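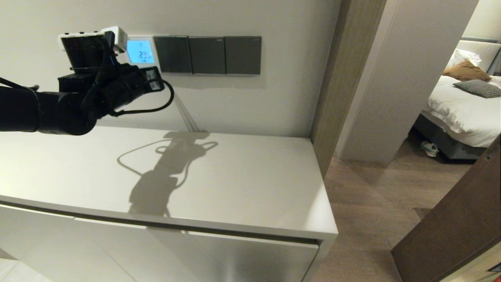 Arm bumps the wall before it gets to the thermostat button

Posted in Student Projects > Robot Arms
November 22, 2018

Philomena Quartey
Our school club is doing the home tasks challenge in January. One of the tasks is to change the setting on a wall thermostat. The judges give a target number, the arm has to go to the thermostat, press up or down until the display matches, and back off without touching the light switches. On our practice wall the switches are on the same plate as the thermostat, right beside it, so there isn't much space.

We have a sensor on top of the gripper. The trouble is that the sensor housing gets to the wall before the gripper does if we come in from below. If we come in level, the gripper covers the display and the program can't read the number. We have tried 17 different start poses. The best one worked 2 times and then hit a switch.

Also, there is a white cabinet under the thermostat with a shiny top. When the arm moves, its shadow moves across the top and our program sometimes thinks something is there and stops.

Software is Uvgate, the version from the club kit. Has anyone done this task? Should we move the sensor or change the path?

Adom Quansah
We did this last season. I would leave the sensor where it is for now and split the job into separate moves.

First, stop well short of the wall and read the display from there. Save the number. Work out how many presses you need. Then go in, press, and come straight back out to the same spot and read again. You do not need to see the display while you are pressing. We lost a lot of time trying to do both.

For the housing hitting the wall, tape a short stylus to one finger of the gripper so it sticks out past the sensor. Check the rules on length first. Ours was the rubber end of a pencil and it was allowed. You will have to measure the new tip position and enter it, otherwise every press will be off by the length of the stylus.

Look at your cables too. If you have a loop hanging off the gripper side, it can catch the switches when the wrist turns. Clip it back along the arm but leave enough slack for the wrist to go all the way around. Try the full turn by hand with the power off.

For the switches, put a keep-out box over them in the planner. It will refuse some paths, and those are the ones you didn't want.

Tsao
move the sensor. we put ours on the side and it was fine

Workurham
The shadow problem is probably your threshold. If you are picking out objects by brightness, a shadow on a glossy white surface will set it off every time. Ours was set at 93 and we had the same false stops. Either use depth for the cabinet top or ignore that area once the arm is above it. Changing the room lights helped a little, but you can't count on the lights at the event.

I don't agree about moving the sensor to the side. It depends on your mount, and you have to calibrate all over again.

Philomena Quartey
Thank you. We are going to try the stylus and reading from farther back. The rules say attachments are okay if they don't mark the wall. I will look for the threshold setting at the next meeting. Adom, did you use the same spot for every reading, or did you let it pick one?

Adom Quansah
Same spot. We saved it as a named pose called Gikance, after our team, and every run started and ended there.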